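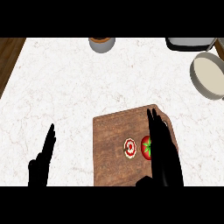
From: Gobnait Breathnach
To: Borninis users list
Subject: Re: [borninis-users] right arm jumping sideways in the tomato kitchen

Hello Kieran, and hello everybody else who has been following this,

Sorry for the slow answer. Your message came in on Sunday while I was at my sister's, and I wanted to sit down with it properly before I wrote back. I have been living with this same fault since April, so I was sad to see you have it too, but also (I admit) a little relieved that I wasn't imagining things.

Kieran Ó Néill wrote:

> Hi all,
>
> Has anyone seen the right arm throw itself sideways in the
> tomato kitchen? We are running the stock scene in Sumitel with
> the two black hands and the latest Borninis controller. The arm
> goes over to the plate, gets its fingers on the rim, everything
> looks calm, and then on some runs the whole forearm kicks toward
> the middle of the counter in a single step. The board usually
> ends up on the floor. Left arm behaves.
>
> I have turned the gains down twice and it made no difference that
> I can see. Before anybody asks, yes, we have the joint speed
> clamp on. At least I think we do.
>
> My real worry is that we are meant to move this onto the bench
> arms next month and I don't want to be standing beside them.
>
> Kieran

You are right to be worried, and please don't stand beside them. I'll come to that part, because it matters more than the rest, but let me go through what we found first so you can check it against your own setup.

We had 886 runs of that task on disk at Hegarty, all with the same starting layout give or take a little shuffling of the board and the dishes. Mekdes Wolde wrote a small script that goes through the logs and picks out any step where a wrist moves faster than the real motors could ever move it. It flagged 172 runs. That was a good deal more than I expected, as I'd only been noticing the dramatic ones where the tomato leaves the counter. Of those, 155 had the right hand touching the plate in the step just before. The others are a mixed bag and I'm not going to pretend I understand them yet.

Like you, I went for the gains first, and lost most of a week there. Then I decided the clock was drifting between the controller and the simulator, and lost some more. What finally got us somewhere was Mekdes turning on the collision shapes in the viewer and asking me, very politely, why the plate was a solid lump.

And it was! The plate you see is shallow, with a raised rim and a nice dip in the middle. The plate the physics sees is a closed shape stretched over the outside of it, like cling film over a bowl, so the dip is filled in right up to the rim. If the fingers come at the outside of the rim, all is well. If they come over the top and rest on the inner side, which is just what our policy likes to do, then the fingertips are sitting inside something solid. The solver puts up with a small overlap for a while and then shoves everything out the shortest way. With the plate over by the right side of the counter, the shortest way for the arm is very often back toward the board.
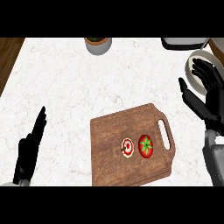

Right hand at the plate, fingers against the inner rim, left hand well away from the board.

From the ordinary view you'd never guess, so do switch on the collision shapes and look at yours. It's under the physics menu, though in the older version of Sumitel it hides in the debug panel and you have to restart the scene before it takes.

The fix for the plate is not hard. We threw away the automatic shape and built the plate out of a flat disk and a ring of small blocks for the rim. It isn't pretty and it slows the scene down a touch, but we have not had a kick at the plate since. I still want to run the full set again before I call it cured, so please take that as an early report. Sandamali Debnath is tidying up the file and will post it here when she is happy with it. Please don't all write to her at once, she has the Erness hand drivers to finish as well.

While you have the shapes on, have a look at the cutting board too. Ours had the hole in the handle filled in the same way. I haven't caught it causing a kick, but if anybody is training a grasp that puts a finger through there it will surely bite them.

Now the part about the bench arms.

You wrote that you think the speed clamp is on. We thought so as well. It is on in the main settings file, and then the scene's own settings file is read afterward and quietly sets it back to off. I suppose somebody wanted it out of the way while tuning and it got saved like that. The trouble is that when we moved over to hardware we copied the scene folder across whole, as I imagine you were planning to do, and the off setting came with it.

We had the arms on low power and Kieran Ní Chonaill had her hand on the stop button, which she always does, and I'm very thankful for it. The right arm came across the table a good bit quicker than any of us liked and knocked a board off the far side. She stopped it. The motors' own limit would have stopped it too, I am told, but I would not care to find out with my face in the way. No one was hurt, and the only damage was a cracked finger cover.

Of course there is no solver on a real table to push the arm out of a plate. What we think went on is that the policy had learned from all those bad runs that a big sideways jump near the rim was a normal thing to do, and so it asked for one, and with the clamp off nothing said no. So fixing the plate is only half of it. Any policy trained on the old runs should be treated as suspect, and we've set all of ours aside. I know that is a hard thing to hear with a month to go.

What I would do in your place:

Print the speed clamp value after everything has loaded, and don't trust the settings file for it.

Run Mekdes's script over your logs and drop the flagged runs before you train again. It's in the list's shared folder, and she'd welcome corrections.

Keep everybody outside the reach of both arms for the first trials, the quiet left one included.

We also added a check in the controller that refuses any command too far from the present joint position. It has tripped six times in the new trials, all of them at startup, so there may be a second, duller bug there waiting for me – I'll write again when I've had a look.

Could you send me one of your bad logs, from a little before the kick to a little after? I'd like to see whether your arm goes the same direction as ours. And tell me which version of the scene you have, as I believe the plate was swapped at some point and the older one may be fine.

Warm wishes, and mind yourselves around those arms,

Gobnait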